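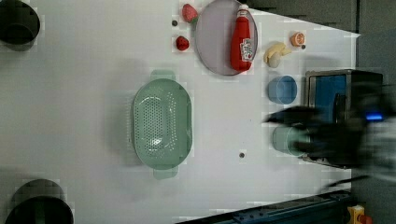 A green colander, ketchup on a plate, and some toy fruit on a white table.

Let the children play with real dishes

When I moved to Garitz, I visited many families with small children, and in almost every home I saw a toy kitchen. It had a little stove with painted flames and pots too small for one egg. In my own childhood we did not have such a thing. We had the low drawer, where my mother kept what could not break, and from this drawer we cooked all day.

I want to defend the low drawer. A plastic colander with two handles costs very little, and a child can carry it with both hands as an adult does. A cup of normal size teaches the hand what a cup is. With a toy cup, the child learns only how to hold a toy cup, and later we are surprised when the juice is on the floor.

My neighbors say that a play kitchen is prettier, and I agree with them. The Juvum catalog has one for 200 dollars, with a sink and a small curtain. For 7 dollars I filled a box at the secondhand shop on Ullen Street, and my daughter still asks for this box although she is already nine.

I am not strict in this matter. Toy fruit is welcome in my house. A real banana does not survive a morning of play, and a real strawberry survives even less. So let the strawberries and the banana be plastic, but put them on a true plate, beside a bottle that the child knows from dinner. Children take this mixture very seriously. They do not ask why the lemon is hard and the ketchup is from the store.

There is also the question of tidying. A toy kitchen has 62 pieces, if I believe the box, and every evening the parents search for the last spoon under the sofa. Plates and cups have their place already. The child has seen many times where the plate goes — and she can put it there herself, next to the others.

Some parents fear that the good things will be scratched. Then give the second-best things. I have a plate that came with us from Nadar, with marks from many years of forks, and it has served more imaginary soup than real soup. I would not exchange it for the stove with painted flames.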